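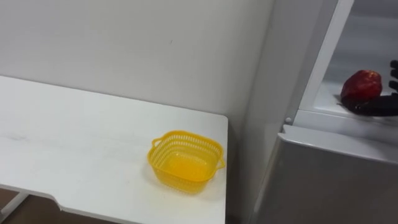 Selon un lecteur, la location de cuisine à l'heure c'est « un truc de gens qui ont déjà de l'argent », et ma brève de septembre sur Troltammont oubliait de donner les prix. Bon. Les prix, donc. J'ai rappelé la gérante, elle m'a pris entre deux livraisons, une heure et quart au téléphone finalement, avec coupures.

80 euros la demi-journée. Électricité comprise, gaz compris, pas les bocaux. « Et pas le ménage. Le ménage c'est eux. S'ils partent en laissant le piano gras, je ne facture pas, je ne reloue pas, point. »

Elle a ouvert dans l'ancienne boulangerie, fermée depuis assez longtemps pour que plus grand monde ne sache la date. Avant elle faisait des chutneys chez elle, la nuit, les enfants couchés. Interdit de les vendre, ou plutôt pas interdit mais compliqué, elle a renoncé à m'expliquer la différence. « J'ai téléphoné à trois services, j'ai eu trois réponses. Le quatrième m'a dit de chercher un local. J'ai cherché un local. »

Le four, c'est celui de l'ancien boulanger, un Jirnetti, vieux modèle. Il chauffe plus à gauche. Tout le monde le sait et tout le monde tourne ses plaques à mi-cuisson. La réparation coûterait plus cher que le four, elle l'a fait chiffrer quand même, pour la banque.

La banque, parlons-en. Premier dossier refusé. Deuxième aussi. « On me demandait un chiffre d'affaires prévisionel sur une activité qui n'existait pas dans le canton. J'ai mis un chiffre. Ils m'ont dit que c'était optimiste. J'en ai mis un autre, plus petit, ils m'ont dit que ce n'était pas viable. » Elle rit, mais moyen. C'est passé à la troisième tentative, ailleurs, avec la maison de sa mère en garantie. Elle n'aime pas trop en parler.

Aujourd'hui ils sont 11 à louer régulièrement. Des confitures, beaucoup. Une biscuiterie, Gebretsadik, qui prend toutes les fins d'après-midi et voudrait les matins. Un faiseur de bouillons. Deux personnes qui se partagent un créneau pour des plats à emporter et ne se parlent plus – elle fait passer les messages par le cahier posé à l'entrée.

Le cahier, c'est tout le système. Pas de réservation en ligne. Elle a essayé Rorkomow, un logiciel de planning, un mois d'essai. « Les gens réservaient à minuit et annulaient à six heures du matin. Au cahier il faut venir, il faut me regarder. On annule moins. »

Je lui relis la remarque du lecteur. Silence. Puis : « Il n'a pas tort. » Quelqu'un qui démarre sans rien doit sortir 80 euros, plus les fruits, plus le sucre, plus les pots, et il vend quand ? Au marché, trois semaines après, s'il fait beau. Elle fait crédit à certains. Ne veut pas dire combien, ni à qui. « Il y en a une qui m'a payée en prunes. C'étaient de très bonnes prunes. Mais l'EDF n'en veut pas. »

Meilleur mois, août : 837 pots sortis, tous locataires confondus. Elle les a comptés pour le dossier de subvention, sinon elle n'aurait jamais su. La subvention, réponse attendue cet hiver. Servirait à payer une deuxième hotte, la première fait un bruit de tracteur, d'ailleurs au téléphone je n'entendais qu'elle.

Et si c'est non ? « Je monte le prix, ou je ferme le matin et je reprends mes chutneys. » Elle en fait encore, un peu, quand il y a un créneau vide. Figue et oignon surtout. Elle dit qu'elle est sa plus mauvaise cliente, toujours en retard pour rendre la cuisine.

Je demande si elle le conseillerait à quelqu'un, ouvrir la même chose dans un bourg comme le sien. Longue réponse, j'en ai raté la moitié. En gros : oui, à condition d'avoir un salaire à côté les deux premières années. Elle ne l'avait pas. Et se méfier des baux commerciaux, faire relire, même si c'est le cousin du voisin qui loue. Surtout si c'est lui.

Un client venait d'entrer, elle a racroché. Les créneaux de novembre s'inscrivent sur place, le matin avant dix heures, et il faut venir avec son attestation d'hygiène – l'original, les photos sur le téléphone elle n'en veut plus.

Classé dans : Entretiens, Manger local, Vie des bourgs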